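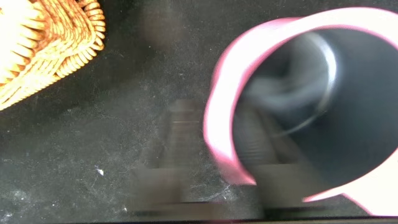
*wicker basket, black surface, needs dusting*

**Who pays for travel when one parent moves?**

**dwainwright52:** My ex moved to Kershaw in March, 300 miles from us. Our order says nothing about travel. She wants me to pay half the gas and motel. Last trip was $794. Do I have to?

**s_hulme:** If the order is silent, neither of you can just bill the other. Ask the court to change it. In ours, the parent who moved pays.

**Baltasar V:** I wouldn't count on that. My judge split it by income and I wasn't the one who moved. I pay about 60 percent.

**s_hulme:** Different state, maybe. Mine didn't look at income at all.

**reece_f:** Try mediation first. We agreed to meet halfway at 7 p.m. and each buy our own gas. Get it signed and filed, a text message won't hold up.

**dwainwright52:** She won't do halfway, I already asked. I'll call the clerk about the form to modify.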